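Stillow Parents Board > Health > Sick days

Thread: Fluid intervals after vomiting, age 6

meinecke_dad
Son is six, 20 kg. Vomited at 2 a.m., again at 2:40, nothing since. No fever. I have been giving water on request and he brings none of it up, but he drinks a lot at once when I let him. Do you run a fixed interval or go by thirst? Also looking for a log format. Mine is on the back of an envelope.

gornerport3
Fixed interval. Small sips every few minutes for the first hour, then double the volume if it stays down. Oral rehydration solution, not plain water. Our nurse line gave us the same schedule twice.

Iltska
Disagree on "fixed." With a six-year-old who is alert and has stopped vomiting, thirst works fine. We ran the timer method with our oldest and all it did was keep him awake. Sleep first, drink when he wakes up.

gornerport3
Thirst is what makes them drain a full cup and lose it again. The original post says he drinks a lot at once.

Iltska
So use a smaller cup. You don't need a timer for that.

B. Venter
Two separate questions here. Interval matters most while vomiting is active. After several quiet hours the total over the day matters more. I log four columns: time, volume in, urine yes/no, vomit yes/no. Skip temperature unless he feels warm. If there is no urine in eight hours, or he is hard to wake, or you see green or blood, stop reading forums and call.
Busisiwe Venter
Posts: 2,196

meinecke_dad
Four columns is good, copying that. Last urine was 6:15 a.m. He had 200 mL total since then and kept it. Asking for toast.

Iltska
Give him the toast.

gornerport3
Half a slice. We went straight to a normal breakfast in April and regretted it.

tallow414
Seconding the log. I keep mine in a spreadsheet on the work computer, which also means I can fill it in when my wife texts me the numbers. Sick day number two here, same age, same pattern. I'm out until four and she has the morning. 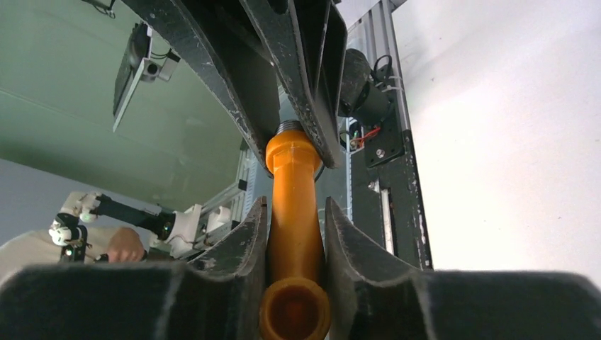
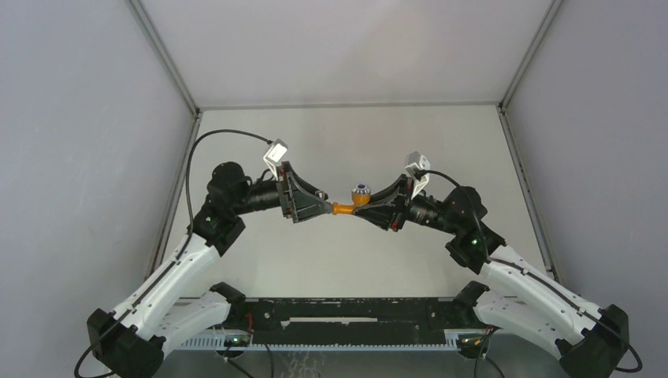
Orange part between two grippers, both views.

Our numbers so far: 414 mL since midnight, two urine, zero vomit. One thing I would add to the columns is what the fluid was. We mixed solution and diluted apple juice and by noon could not say how much of each.

B. Venter
Agreed, add it. Diluted juice is fine for a mild case at that age if he refuses the solution.

gornerport3
Ours refused every flavor except frozen. Ice pops made from the solution count as volume, measure before freezing.

meinecke_dad
Toast stayed down, half slice. He is back on the couch asking about school. Keeping him home tomorrow regardless.

Iltska
Our school wants 24 hours clear. Check yours, some want 48.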